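Vundanside Landslip

The Vundanside landslip was a slope failure that struck the hillside township of Vundanside early on a January morning, after several days of steady rain. It carried away part of Brenden Road, damaged a row of homes on the lower side and left 2 people with minor injuries. Locals still call it simply "the slip", and older neighbours will happily tell you (over a cuppa, if you have the time) just where the old footpath used to run.

The first call came from Inese Luik, who had heard her back fence cracking and rang the fire brigade in her dressing gown. Crews under station officer Jaanus Dzene went door to door with torches, and 30 residents were taken to the Trillari Hall, where there were blankets, toast and a good deal of worried conversation until daylight.

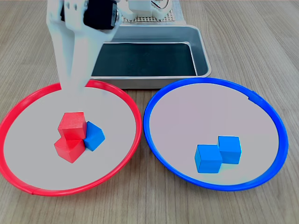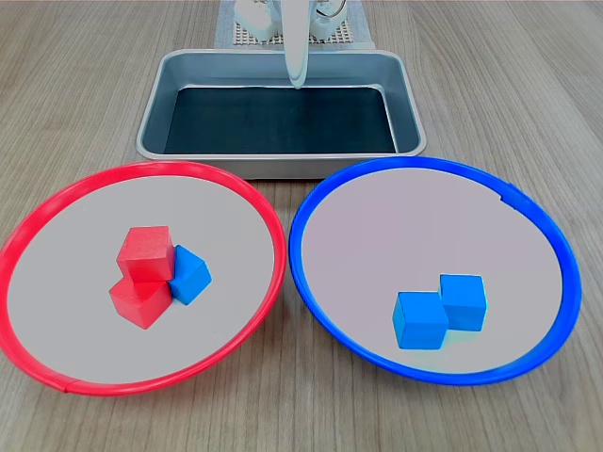
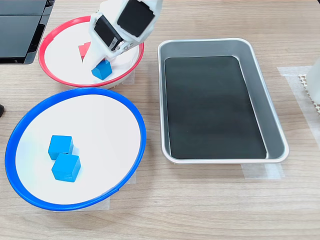
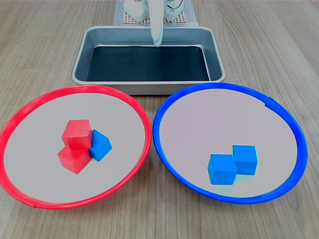 Light-coloured wooden tabletop, four views.

Why did the hillside give way?
Water had built up behind an old retaining wall whose drains were blocked with silt, and the saturated clay above it finally slid downhill, taking the wall and the road shoulder with it.

The engineer's report, written by Ülle Šimkus, recommended a new wall stepped back into the slope, with drainage that could be inspected from the road. Trucks removed 1164 tonnes of soil and rubble during the clean-up, and a further 893 tonnes of rock went in at the toe of the slope to steady it. Brenden Road reopened to all traffic on 6 June 2024, one lane having been in use for some weeks beforehand.

A small lookout named Rozīte now stands on the widened shoulder, with a bench built by Laimutė and Aivar Vaher, whose garden shed was among the things lost.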